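Dekow

A segmenter and labeler for two-arm episodes. Dekow reads a recorded episode, decides where one subtask stops and the next one starts, writes a short text label for each piece, and checks that the label is not nonsense. It does the first two fairly well. The third is why the changelog is so long.

Maintained by Oi-ling Huang and Savvas Stamatopoulos at Busham. Last release: 15/01/2026.

What it does

Input is one episode: joint states for both arms, gripper openings, and at least one video stream. Output is a JSON file of segments, each with a start index, an end index, an active arm (left, right, both) and a label such as "hold bag open" or "insert tube".

It does not train a policy. It does not drive an arm. If you pipe it into something that drives an arm, please write to us first, and move your coffee.

Install

pip install -e . from the repo root, Python 3.11 or newer. There is a Docker file in docker/ that Yaroslav Yatsenko keeps alive out of stubbornness. It works on his machine, and his machine is also where the tests run, so the tests pass.

Quick start

dekow segment episodes/bag_insert --out labels/
dekow check labels/
dekow view labels/ --port 2000

The viewer opens in a browser. Left and right arrow keys move between segments. Space plays. Escape does nothing, and we have closed three requests about it.

How segments are found

Gripper events come first. A jaw that closes and stays closed for more than 375 ms is a grasp. Shorter than that is a fumble, and fumbles are attached to whatever grasp comes next, in the spirit of forgiveness.

Next comes the relative motion of the two wrists. Most two-arm tasks have one arm that holds still and one arm that does the work, and the roles swap more often than you would guess. We look for the point where the quieter wrist becomes the louder one. The window is 90 samples wide and lives in config/roles.yaml. Aitana Arrieta picked that value by hand on an August afternoon, and every attempt to improve on it with a sweep has produced something worse and taken longer.

Last comes vision. A small detector proposes object names for each gripper, and the label writer picks a verb to go with them. The detector was tuned on tabletop clutter: pouches, tubes, sponges, bowls, boxes, scissors. It is very good at bowls. Everyone is very good at bowls.

Soft containers

This part of the code has the most comments and the fewest happy people. A rigid bin has an opening, and the opening stays where you left it. A fabric pouch has an opening in the way that a sock has an opening. Version 0.3 treated "item is inside" as a box overlap test, so anything that passed in front of a bag was declared packed. 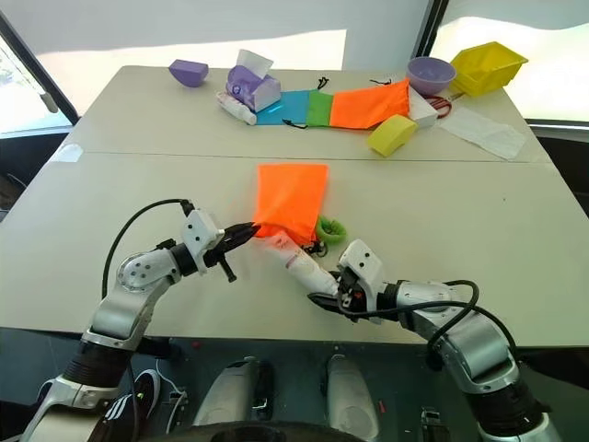
Since 0.4 an insertion needs all of the following: one gripper holding the container, the other holding the item, the distance between them shrinking, and the item's visible area going down while its gripper stays visible. Until the item's gripper opens, the segment stays "insert" and never becomes "inserted". If the gripper opens and the item's visible area comes back, you get "insert (failed)". If the detector loses sight of both, you get "insert (unclear)", our most truthful label.

Which end of a tube goes in first is not recorded. Rosaura Yupanqui has a branch for that. The branch has opinions.

Known problems

Two pouches of the same color, one held and one lying on the table, can swap identities when an arm passes between them. Pass --lock-held to pin the held one.

Drawstrings are sometimes reported as cables and cables are sometimes reported as drawstrings. Both are sometimes reported as scissors.

Bright windows behind the table wash out the top of the image and drag down detector scores on the far objects. Lowering min_score helps and also invents bowls.

Episodes shorter than 100 samples are skipped with a warning. The warning used to be an error, then a silent skip, then an error again.

The Botodside loader reads left and right from the operator's point of view. The Mak loader reads them from the other side of the table. We convert both to the robot's own left and right. If your labels look mirrored, check the loader name before opening an issue, then open the issue anyway so we can feel something.

Contributing

Run make lint and make test. Add an episode to tests/ if you fix a bug, and trim it to the part that breaks. Names for new verbs go in verbs.txt, lowercase, one per line. "Manipulate" has been proposed and will not be accepted.

License

Code is MIT. Label files are CC BY 4.0.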